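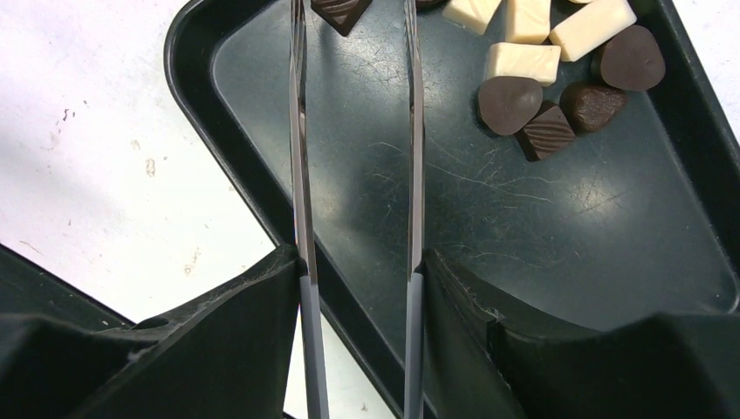 4. Preparing and Loading the Seedling Trays

4.1 General

This section applies to the Skirka propagation cabinet in both the two-shelf and four-shelf versions. It assumes that the cabinet has been assembled and levelled as set out in Section 3, and that the water tank has been rinsed and refilled. Users of the Dirstead extension shelf should also read Section 9 before loading.

The cabinet accepts any flat-bottomed plastic tray that fits between the shelf rails. Trays with feet or raised corners do not sit correctly on the capillary mat and must not be used.

4.2 Washing the trays

1. Remove old compost and roots with a stiff brush. Do this outdoors or over a bin.

2. Wash each tray in warm water with a little washing-up liquid. Pay attention to the corners and the drainage holes.

3. Rinse under a running tap until no foam remains.

4. Stand the trays on edge and leave them to dry fully before filling.

CAUTION: Do not wash trays in a dishwasher. Heat may warp the base, and a warped base will not draw water from the mat.

4.3 Filling and sowing

1. Pass the compost through a coarse sieve. Discard lumps, twigs and stones.

2. Fill the tray to the rim and tap it twice on the bench to settle the contents. Do not press down by hand.

3. Level the surface with a straight piece of wood. The finished depth should be 40 mm.

4. Sow at the spacing printed on the seed packet. Fine seed, such as lobelia or begonia, should be left uncovered. Larger seed should be covered to its own depth.

5. Write the name of the variety and the month of sowing on a label, in pencil, and push it into a corner of the tray.

NOTE: Ink from most felt pens fades under the cabinet lamps within a few weeks.

4.4 Loading the shelves

1. Switch off the lamps at the control panel and wait until the fan has stopped.

2. Soak the capillary mat in clean water, allow it to drip, and lay it flat on the shelf with the tail hanging into the water channel.

3. Slide the trays in from the front, starting with the lowest shelf. Leave a gap of 13 mm between each tray and the side wall so that air can circulate.

4. Press each tray down lightly to bring the base into contact with the mat.

5. Close the door and check that the seal meets the cabinet on all four sides.

CAUTION: The greatest load for any one shelf is 19 kg, including water. Wet compost is considerably heavier than dry compost. Where there is any doubt, weigh a filled and watered tray before loading the remainder.

4.5 Setting the temperature

1. Switch the cabinet on and hold the SET key until the display flashes.

2. Use the arrow keys to enter the temperature given on the seed packet. For mixed trays, use the lowest figure given.

3. Press SET once more to store the value.

The cabinet sounds a warning if the air inside reaches 35 °C. Should this occur, open the door, switch off the lamps and refer to Section 11.

NOTE: Cabinets kept in an unheated greenhouse from October onwards may take several hours to reach the chosen temperature. The Braka insulating cover, sold separately, shortens this period.

4.6 Daily checks

1. Look at the water level each morning and top up to the upper line where necessary.

2. Wipe heavy condensation from the inside of the door.

3. Remove any tray that shows grey mould and keep it apart from the others.

Questions on tray sizes or replacement mats should be addressed to Teguh Halim, Customer Support, Pillai Horticultural Supplies, quoting the serial number on the rear panel.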